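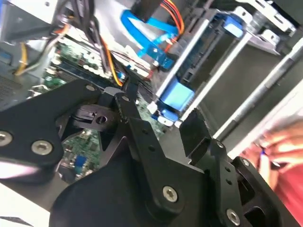
Let us keep our old things a little longer

My town, Drusgate, used to have a shop where you could get nearly anything mended. Kettles, radios, the clasp on a handbag – you left it on the counter and collected it in a week or so. It closed years ago, and I still catch myself turning down that street with something broken under my arm.

I was reminded of it last September, when our toaster gave up. A new one would have cost less than the bus fares to Loston and back, where the nearest repairer works, and I am sorry to say I hesitated. In the end I went, and paid more than was sensible, and came home absurdly pleased with myself.

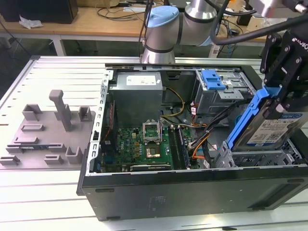

A black desktop computer with its side panel off.

I do think we have let ourselves be talked out of something. My grandmother darned stockings well into her 80s, and she was by no means poor by then. She simply liked to know how a thing was put together, and felt a bit rude throwing it out before she had looked. These days so much is glued shut that looking takes a knife and a good deal of nerve.
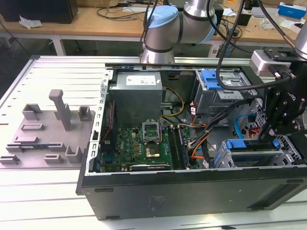

I know the arguments on the other side, and some are fair. People are tired, evenings are short, and a mended fridge may well use more electricity than a new one. Still, I would happily see the council pay the rent on one small shop, with a counter and a bell on the door. It would cost less than the 153 hanging baskets we put up every summer, and I say that as someone very fond of the baskets.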